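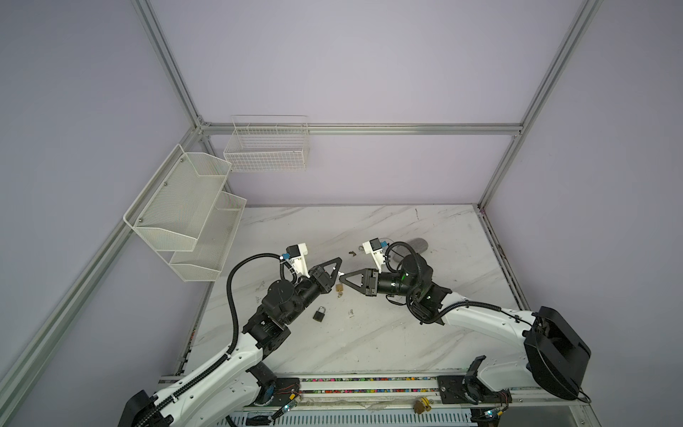 Mereana Cartwright wrote under my last post that I was making my life too difficult, and that a person who drives so little as I do should simply plug the car in the ordinary socket and forget all the rest. She has driven electric in Ruawai for longer than I have, and she never had a wall charger. She also wrote that the first winter teaches you more than the forum, and with this I agree completely.

So I want to answer her properly, and it became longer than a comment.

For the readers who are new: I bought my electric hatchback second-hand, from a dealer in Percombe, in December. It was the worst month to do it. I had driven a diesel estate for many years, and I was used to a car which doesn't care what the weather is. On the first evening I drove home with the heating on full, the seat heating on, the rear window heating on, and the radio, and I watched the number of remaining miles go down much faster than the miles I was driving. I remember I switched off the radio. This was silly, the radio takes almost nothing, but I didn't know it then and I drove the last part in silence and with cold hands.

In the house we have no garage. The car stands on the drive beside the kitchen wall, and there was one outside socket, put there by the previous owner for his lawnmower. I used it for three weeks. It worked, Mereana is right about this. But the socket was old, and after a long night the plug was warm when I touched it. Not hot, I have to be fair, only warm. I asked an electrician, and he looked at the socket, and then he looked at me, and asked how many hours I leave it like this. When I told him all night, he said he would prefer that I don't do it any more until he changes it. Then we talked about the price of changing the socket and the cable behind it, and the price of a real wall charger, and the difference was smaller than I expected.

This is how I came to the Clurkum. It is a wall charger with a fixed cable, five metres long, and it has an application for the telephone. I don't want to write here a full review, but some things I would have liked to know before.

The first is the cable. Five metres sounds like a lot when you read it in the catalogue. Then you have the charging port on the front left of the car, and the box is on the wall on the right side, and the cable must go around the bonnet, and suddenly five metres is exactly enough if you park well and not enough if you park like my wife. (She has read this and asked me to write that she parks in the middle, and that it's me who put the box in the wrong place. Both is true.) If I did it again, I would stand on the drive with a piece of rope and try all the positions, also reversing in, before I let anybody make a hole in the wall.

The second is the cheap hours. My electricity tariff is cheaper at night, and the charger can wait for this time by itself. But the car can also wait by itself. In January I had set both of them, the charger to start at half past midnight and the car to start at one, and for reasons which I still don't understand they did not agree with each other, and in the morning I had the same charge as in the evening. I went to work by bus. Now the car is set to take electricity whenever it is offered, and only the charger decides. Since then it works every night.

The third is small, but it annoyed me. The plug is locked in the car while it charges, but the cable itself is only hanging on a hook. I had read so many stories about stolen cables that I went and looked for locks in three shops, and compared shackles, and came home with too many of them. The fixed cable cannot be taken away so easily, it goes inside the box, but I also carry a loose cable for public charging posts, and this one lives in the boot in a bag. The bag has two zips. A lock through the two zips stops nobody who has a knife, I know it. I do it anyway.

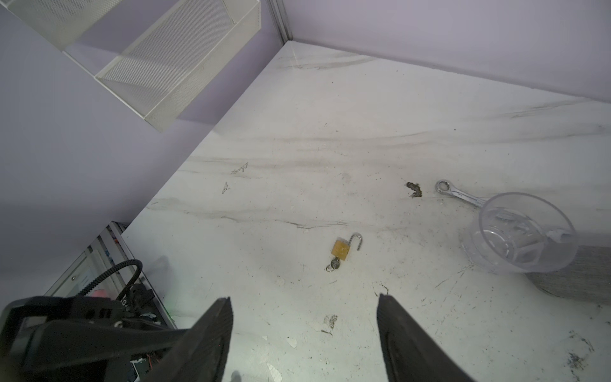
A small brass padlock.

Now about the miles, which is the thing everybody asks me in the end. From December to the end of March I drove 2,000 miles. From April to now it was more, but I will use only the winter, it's the honest part. The seller's paper said one number for the range, the car's display said another, and the road said a third. In the paper I had 300 miles on one charge. I have never seen 300 on the display, not even once, and the lowest I saw after a full charge was in the second week of January, when the frost stayed all day. I do not feel cheated. The diesel also never reached what they promised in the brochure, only there I did not look, I filled the tank and that was all.

What changed my winter was the preheating. I was against it. It seemed to me a luxury, to warm up a car when nobody sits inside. But when the car is still connected to the wall, the heat comes from the wall and the battery stays full, and I start with a warm cabin and clean windows, so I don't need the blower on the strongest step. On the way to work, eleven miles, I can see the difference clearly on the display. On the way back I can't do it, there is no post at my work, and this way is always the more expensive one. My colleagues are used to seeing me walk to the car in hat and gloves and drive off with them still on.

Mereana asked also about the tyres. She wrote that she changed hers earlier than she expected, and she wanted to know if I see the same. I don't know yet. The car is heavy, it weighs much more than it looks, and it has a lot of pull from standing. If you enjoy this pull at each traffic light you will pay for it in rubber, and in the first month I enjoyed it a lot. At the service on 12th July they measured the front ones and said they are good for this year. I asked for the number in millimetres and they had to go back and look, so maybe I was the first who asked. The service itself was very short. They changed the cabin filter, looked at the brakes, and told me to use them more. It sounded strange to me, but the car slows down mostly with the motor, and the discs at the back were getting rusty from doing nothing. So now, once a week, on the empty road behind the quarry, I brake hard a few times. If you live there and you have seen a grey car behaving like this, I apologise.

And then the public charging. Here I am less happy. Percombe has two places with rapid chargers. One is at the supermarket, it's always full on the days before holidays. The other one is behind the Paleo, the café with the very hard bread, and there are three posts, of which I have never seen three working together. Each place wants its own application, and one of them wanted me to put in money in advance, which I don't like. I have still four pounds and something in there which I can't get back and can't use, the smallest charge costs more. I wrote them two times. The answer came that my question is important. 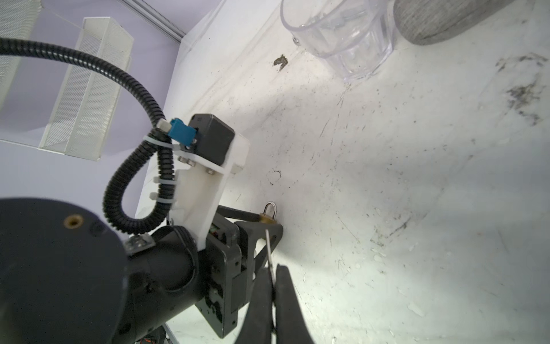
I should say that the people at the posts are nicer than the posts. At the petrol station I never spoke to anyone in all those years, you fill it and you pay. At the chargers you stand twenty-five minutes next to a stranger who also has nothing to do, and he will tell you his whole experience with the battery, his wife's opinion and his plan for solar panels. One man showed me that my car has a light on the port which tells how far it is, by blinking. I had the car already four months and I thought it blinked because of a fault.

I come back to Mereana's point. Was the wall charger worth it, for a person who doesn't drive much? I counted it on paper and I didn't like the result. With the ordinary socket, repaired properly, I would have been fine on most days of the year. The charger and the work cost me a little less than 1,000 pounds, and to save this on the cheaper night hours I need some years, I stopped counting how many. So in money she is right. But I come home in the evening, I put the plug in, I hear the click and I go inside, and I don't stand up in the night to put my hand on the plug. I did stand up, in those first three weeks, more than once, in slippers, in the rain. For me it had a price to stop with this, and I paid it.

Next I want to try a long drive, with the tent and the bicycles on the roof, to the coast and back. I am told the bicycles on the roof are the worst possible thing for the range, and that they should go behind. If somebody has tried both ways with the same car, please write me how it was, and also at what speed, without the speed it doesn't help me.

Svatopluk Sýkora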